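Household Supply Shelf Extends Hours as Requests for Cleaning Products Rise

The Kurnau Neighborhood Center will keep its household supply shelf open until 7:30 p.m. every Thursday beginning in September, the center announced this week. The change follows a summer in which requests for detergent, dish soap and other bottled goods went up sharply, while requests for canned food stayed level.

The shelf was set up three years ago as a small addition to the center's food pantry. It supplies residents with products that food assistance does not cover, among them laundry detergent, fabric softener, floor cleaner, shampoo and hand soap. In its first year it filled a single cabinet in the hallway. It now takes up most of the former reading room, and the center has packed around 2,000 bags for pickup so far this year.

"People will ask for rice or for pasta without much trouble," said Wichai Chareonsuk, who has managed the center's supply programs since the shelf opened. "They are slower to ask for soap. When the bag is packed and waiting at the counter, they do not have to go through the list out loud."

Under the new schedule, residents may request a bag by telephone or at the front desk until noon on the day before pickup. Bags are packed the following morning and held at the side entrance on Hulitz Street. Residents who work during the day have long asked for a later pickup time, and the center tested evening hours on four occasions in the spring. Attendance was higher on each of those evenings than during the regular afternoon session.

Bottles make up the greater part of each order and are the most difficult items to pack. Tall bottles are placed in the bag first, standing upright, with the shorter ones set in afterward to hold them in position. Caps are checked by hand before a bottle goes in. Paper goods and bar soap travel in a second, lighter bag, as a single leaking cap in the early months of the program ruined a full order of tissues and sponges.
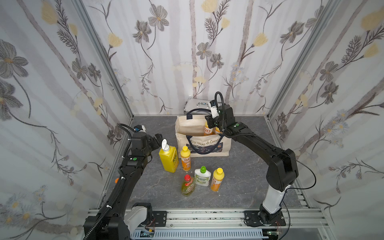
Bottles set out in front of a canvas tote, with two already standing inside.

The center stopped using plastic carrier bags last winter. Residents are now given a canvas tote on their first visit and are asked to bring it back each time. The first 200 totes were purchased with a grant from the Midtbø Fund, and a further supply has come in from local households, in many colors and with all manner of printing on the side. Size and the strength of the handles are what the packing staff look for when a donated bag is accepted. Those with thin straps or loose seams are kept for paper goods.

Mr. Chareonsuk said that the weight of a finished bag had been a matter of some discussion. Several older residents reported in the spring that they could not carry a full order home from the bus stop. The center now divides large orders in two on request, and a bag may be left at the counter until the next pickup day.

"A family of five goes through a great deal of detergent," he said. "We would like them to have the big bottle. We would also like them to get up the stairs with it."

Donated products come from three main sources. The largest is a monthly delivery from the Gusora grocery on the market square, which sends bottles with scuffed labels and items left over from seasonal promotions. The second is a collection bin in the center's lobby. The third is a twice-yearly drive among tenants of the Hulitz Street apartment buildings, the most recent of which brought in more than enough fabric softener to last through the fall.

The center accepts products of any brand, domestic or imported, provided that the bottle is sealed or nearly full and that the label is still attached. Labels in other languages are not a difficulty in themselves, but the staff must be able to tell what the product is and whether it is meant for laundry, dishes, floors or skin. Where this is not clear from the label, the item is set aside until someone who reads the language can look at it. Bleach, drain opener and oven cleaner are not accepted, and neither are products that have been poured into another container.

Laundry detergent remains the item in shortest supply. The center also has need of unscented products, which are requested by families with infants and by residents with skin conditions and are seldom donated. Shampoo and fabric softener are well stocked at present – donors are asked to hold these until after the holidays if they are able to do so.

The later hours will be staffed in part by students from the Kurnau vocational school, who will pack and hand out bags as part of a course in retail and storage work. Training sessions are to be held in the reading room before the new schedule begins. The students will learn how orders are read, how stock is rotated so that older bottles leave first, and how the record sheet at the side entrance is filled in.

No proof of income is required to use the shelf. Residents are asked only for a name, the number of people in the household and any products they cannot use. Each household may receive one order every two weeks. That limit was set last year, when stock ran low, and it will be reviewed once the evening hours have been in place for a full season.

The center has set aside funds for another 100 canvas totes, to be given to new households as they register. Residents who have extra totes at home, including those received from the program, are encouraged to return them clean and empty to the front desk at any time during opening hours.

Donations of household products may be left in the lobby bin on weekdays between 9 a.m. and 5 p.m. Deliveries of more than two boxes should be arranged in advance with the supply office. The side entrance on Hulitz Street is reserved for pickup, and donors are asked not to leave bottles there outside of staffed hours.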